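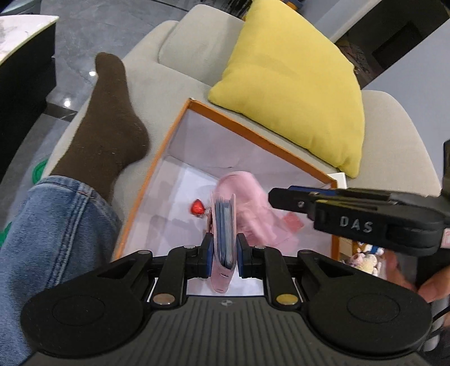
The pink card holder and the orange-rimmed box, on the sofa.

I have been meaning to deal with the card situation since we moved to Drutton, and this month I finally did it. By cards I mean everything small and flat: loyalty cards, library cards, business cards, photo booth strips, the appointment cards from the dentist, and a pile of trading cards from when I was a kid. They were in two kitchen drawers, a coat pocket, a shoebox and the glove compartment.

The first evening I dumped everything on the rug and sorted it into piles. The total came to 268. I only know that because I wanted to figure out how many sleeves I would need, and I wrote the number on the back of an envelope.

A good part of it went straight in the trash. I had a punch card for a sandwich place in Kistholm that closed before we left, with nine holes in it. I had expired insurance cards going back to my first job. Those I cut up. The gift cards I checked online one at a time, which took longer than the rest of the sorting put together. One of them still had $17 on it, so I set that aside for groceries.

What was left fell into cards I use, cards I might use, and cards I just want to keep. The ones I use went back in my wallet. The other two groups needed a home, and I did not want a big binder. I had one of those before and never opened it because it lived on a high shelf.

So I went with slim card holders, the kind with a cover on each side and clear sleeves packed in between. The pink one is for keepsakes. When it is standing on edge the sleeves fan out a little at the top, and you can run a thumb along them until you get to the right spot. They are packed in pretty tight. I would not try to put two cards in one sleeve. I did try it with a thicker one and the cover stopped closing flat, so that card is in an envelope now.

The box I already had. It has an orange rim and a white bottom, and the inside walls are a pale lavender gray. It has been through a few moves. The far wall is creased and there is a worn spot on the edging at one corner, but it holds its shape. It used to have stationery from Giannakopoulos in it, a paper shop near our old apartment, and I kept it after the paper was gone.

I did most of the packing on the sofa, which was a mistake for my back but fine for the cards. If I do it again I will use the table. The whole second session took 30 minutes, a lot less than I expected after that first evening.

The holders go in on edge with the opening up. I tried laying them flat first, and then I had to lift out the top one every time I wanted something from underneath. On edge, each one comes out by itself. They lean over when the box is only part full, so I fold up a dish towel and put it in the gap.

I also tried labels. I bought a sheet of Flillum stickers and they peeled off by the next morning. Masking tape on the outside of the box has worked better. It says CARDS.

Next up is the charger drawer. I have a cable in there that does not fit anything we own, and I have moved it three times.

Comments

I do the same thing with recipe cards. Mine are in an old cookie tin, and the dish towel idea would help because they slide all over.

Did the $17 card have an expiration date? I have a few old ones and I'm scared to look.

Reply from the author: It had no date on it. I called the number on the back to be sure, and it went through at the register.

What do you do about cards that are an odd size? I have some square ones that won't fit in any sleeve I have found.

Contact | Copyright, all rights reserved | Back to top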